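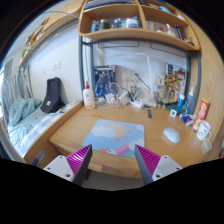 Hallwood Desk Notes

Written notes on tidying small home desks, with one plain text file per desk. Compiled by Carola Bauerfeind and Volker Kramer.

Version of 12 November 2021

What this is

Hallwood Desk Notes is a set of 302 short written records. Each record covers one desk in one home and says what was on it, where each thing was put, and what the person who uses the desk thought of the result a while later. The desks are the ordinary kind: a work surface against a wall, often under shelves, with a lamp, a mouse, a charger or two and more cable than anyone wants.

We started because the advice we could find was written for large desks with drawers. Most of the people we knew had neither. They had one flat top, and the sockets were on the wall right behind it.

What is in the folder

records/ – 302 text files, one per desk
terms.txt – the list of words we use for objects and places
moves.txt – all the moves from all the records, one per line
README – this file

The photos people sent in with their notes are not part of the release. The records were written from the notes and from phone calls.

How a record is laid out

Every record has 4 parts, always in the same order.

Surface. The size of the top as the owner measured it, the material if known, and which sides touch a wall.

Things. Everything on the desk, in the owner's own words first and then in ours. If someone wrote "the rainbow mat", the record says "the rainbow mat (mouse pad, printed)". We kept the first wording because people look for their things under the names they use for them.

Moves. One line per object that changed place. A line gives the object, the old place and the new place. Objects that stayed put are not listed here.

Later. A few sentences from the owner, collected in July or after. Some are long. One just says "fine".

Places on the desk

We divide the top into front, middle and back, and into left, center and right. "Back left" means the far left corner as you sit. Things under the desk are marked "under", and things on shelves above it are marked "shelf". Wall sockets get their own word, "socket", with a side if there is more than one.

Things leaning on a wall are marked "leaning". This comes up mostly with boxes. Model kit boxes are common in the records, and owners tend to stand them at the back where the artwork shows. We did not count these as clutter unless the owner did.

Cables

Cables gave us the most trouble, so a few rules.

A cable is listed with the thing it belongs to when the owner knows what that is. When the owner doesn't know, it is listed as "cable, loose". White cables on white adapters were hard for people to sort out by eye, and several owners sent corrections after they had pulled everything apart.

A tangle is one entry until somebody untangles it. After that each cable gets its own line under Moves. This makes some records look much longer than the desk would suggest.

Power strips are "back", "under" or "wall". A strip lying on the desk is "back, flat". A strip fixed to the underside is "under, fixed". Please don't merge the two if you reuse the files, as owners had very different things to say about them.

Chargers and plug blocks are separate entries even when they are plugged into the same strip.

Lamps

For a lamp we note where the foot or clamp is and which way the head points. With shelves over the desk, a long narrow head usually has to run sideways underneath them, and that decides where the lamp can go. Owners with this arrangement seldom moved the lamp at all.

Mouse and pad

The pad and the mouse are separate entries. A good number of people own a pad and leave the mouse on the bare desk next to it. We asked about this in the later calls and got no clear answer, so the records only say where each thing is.

Bottles

Pump bottles are listed by what is in them if the owner told us, and otherwise as "bottle, pump". We left brand names out.

How the notes were collected

Carola wrote to people in Arkthorpe and the villages near it and asked for a list of everything on their desk before they tidied and again afterward. We received 421 replies. Replies with only a before list were left out, and so were replies for kitchen tables, workbenches and one piano lid. Volker typed up what was left and phoned owners when a list was unclear.

There was no set method for tidying. People did what they liked. A few used cable boxes or hooks, and those are named by type only.

What the records are good for

They have been used for a handout on setting up a study corner, for a sorting exercise in a home economics class, and as sample text for trying out a search tool. They should also suit anyone who wants plain lists of household objects with positions.

They will not tell you how to arrange a desk. The owners disagree with each other, and we left it that way.

Known problems

Sizes are rounded in different ways, and some owners measured the room and forgot the desk. In those records the size is blank.

The first 200 records use "rear" where the later ones use "back". We have not fixed this – a search should look for both.

"Stand" is used for lamps, screens and headphones. Read the whole line.

Left and right are swapped in at least one record by Heitmann, who wrote the list from the far side of the desk. It is marked at the top of the file.

Small objects such as pens, coins and erasers are probably undercounted. Many owners wrote "bits" and we had nothing better to put.

Changes

Horkonico hosted the earlier version of the files under a different folder name. The contents of the records are the same apart from spelling fixes. terms.txt is new, and moves.txt has been rebuilt to include the records that were added last.

Reuse

You may copy and change the records as long as you keep the two compilers' names with them. If you find a mistake, send the record number and the line. Corrections from owners go in first, and the rest are added when Volker has time.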